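Flag football for 8 year olds – tackle next year or wait?

Ditville Parents Board > Youth Sports > Football

Posted by hosen_dad, 7 Jan 2024

Hello to all. We moved to Ditville two years ago and my son has now finished his second season of flag football with the Hosen league. He is 8 and he loves it very much. At the end-of-season party his coach, Rutilio Arellano, told the parents that the league will open a tackle team for this age in September, and that flag will continue but with fewer teams.

My son wants tackle because his two best friends go there. My wife says no. I did not grow up with this sport, so I have difficulty to judge. In my country the children play soccer and the biggest danger is a parent shouting.

What I would like to know is how other families decided, and whether the flag teams in Ganumville are any good. The drive would be 18 minutes from our house, I have tested it. 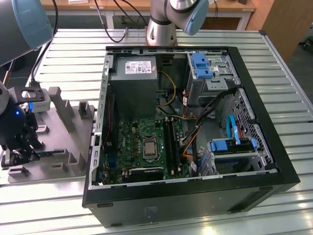 I should also say that he is small for his age. He is fast, and in flag this is an advantage. I am not sure it stays an advantage when somebody can fall on him. Coach Arellano says the teams will be divided by weight, but he could not tell us yet how.

Thank you for reading, I know it is long.

---

Reply by sidelinemom6

Welcome! We did flag until middle school and I would do the same again. My daughter played too, all the way through, and she learned to run routes and read a defense without one serious injury. The friends thing is hard, I know. But at this age friends change teams every season anyway.

---

Reply by grumpy_guard

I will disagree a little. Mine started tackle at 8 and the coaches taught him properly how to fall and where to put his head. Kids who begin at 13 have to learn this when everybody is already big and fast. I don't think one answer is right for every child, but please don't let people here scare you.

Ask how many practices per week have full contact. With our team it was one. If they can't give you a number, walk away.

---

Reply by sidelinemom6

Nobody is scaring him, he asked for our experience and I gave mine. You can learn to fall in a gym class.

---

Reply by grumpy_guard

You can learn to fall on a mat. A wet field with another kid holding your leg is different. But okay, peace.

---

Reply by d_arriaga

Dayana Arriaga here, I coach flag in Ganumville on the small field behind the Sadowski building. So I am not neutral, please read me with this in mind.

We have 6 teams in his age group and we take children from Ditville, no extra fee. Every child plays at least half of each game. We practice two evenings per week in the fall and one in the spring. We keep no league table for the youngest ones, and some fathers complain about it every year.

About the weight groups: ask for the limits in writing before you pay anything. I have seen a league promise this and then put everybody together when too few children signed up.
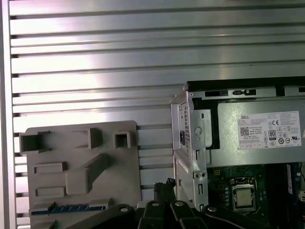 Gray fixture plate on the slotted aluminum wall.

If he wants to try, bring him for a free practice. Cleats are good but sneakers are fine for the first time. Flags and belts we have.

---

Reply by hosen_dad

Thank you Dayana, this is very helpful. Is it possible that he comes with one friend? I think I can convince one of the two mothers.

---

Reply by d_arriaga

Yes, of course. Send me a message here with their ages and shirt sizes.

---

Reply by quietbleachers

One thing that was not mentioned – the money. Tackle needs helmet and shoulder pads, and he will grow out of the pads quickly. Some leagues lend the equipment, some don't. If Hosen lends it, look at the helmets yourself and ask when they were last checked. We paid for our own the first year and I still regret it, he stopped after four games.

---

Reply by hosen_dad

I asked Coach Arellano today. The league lends helmets, but pads must be bought. Full contact would be one practice per week, so grumpy_guard, your question was useful. The weight limits are not decided.

My wife has read the whole thread and she is now on the side of Ganumville. My son is on the side of his friends. I will take him to the free practice first and we talk again after it.

---

Reply by grumpy_guard

Sounds fair. Let him talk on the ride home and don't ask too much, mine always told me more when I kept quiet.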